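# Ullamville Bedding Set — README

Last updated: 11/14/24
By Rizwan Swati

## What this is

Ullamville Bedding is a collection of pictures and short notes on making a bed and folding the things that go on top of it. It covers throws, fleece blankets, quilts, sheets and pillowcases. The first version went out in March and had sheets and pillowcases only. This version adds blankets and brings the total to 352 sessions.

A session is one person dealing with one bed, from the state it was found in to the state they were happy to leave it in. People were not told how to fold. Some fold in halves, some in thirds, and a few roll.

## Fleece and other soft throws

Fleece gets its own folder because it doesn't behave like a sheet. It holds a crease badly, it stretches a little when lifted by one edge, and the layers cling to each other. A teal blanket on a yellow-green and white checked bed is typical of the folder. 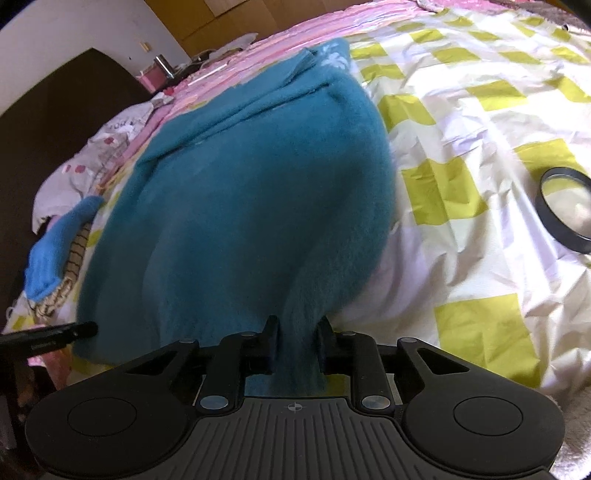 The notes for each session record the starting state in one of 4 words: flat, bunched, draped or folded. "Bunched" is used when any edge is gathered up, even if the rest is lying fairly smooth. Earlier notes used "messy" for this, and a few of those are still in the March files. Treat the two words as the same.

Size is written down as throw, twin or full. Where the care tag was missing, the size field is left blank. Please don't fill it in by eye — we tried that with the Mahasneh sessions and had to redo them.

## Patterns and color

Color is the plain everyday name for the main color of the item. Pattern is a separate field and covers anything printed or woven in, including small motifs that show on only part of the cloth. The bed covering underneath gets its own color and pattern fields. Checks are always entered as "check," whatever the size of the squares. 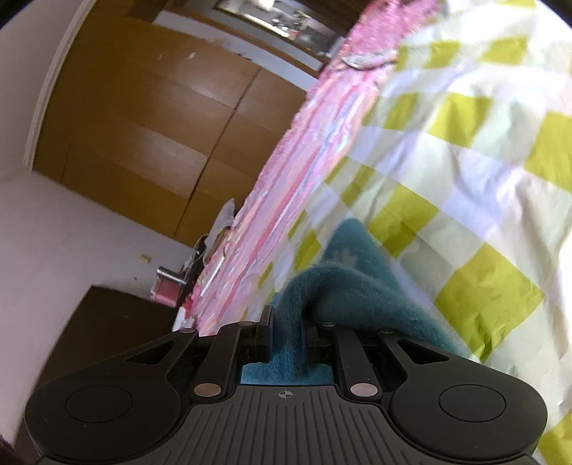
Pile is noted as smooth, fuzzy or long. Use "fuzzy" for ordinary fleece and keep "long" for shag. Brutico throws are entered as long on both sides, although one side is shorter.

## Known problems

- 2 sessions in the quilt folder have their notes swapped. They are marked in the index.
- "Quilt" and "sheet" were used loosely for the bottom layer when it was wrinkled. Check before relying on either.
- The Ikatby pillowcases have no pile entry.

## Changes planned

The next version should reach 3,000 pictures of fleece alone, and will drop the word "messy" everywhere. Corrections to the notes go to Rizwan Swati, with the session number in the subject line.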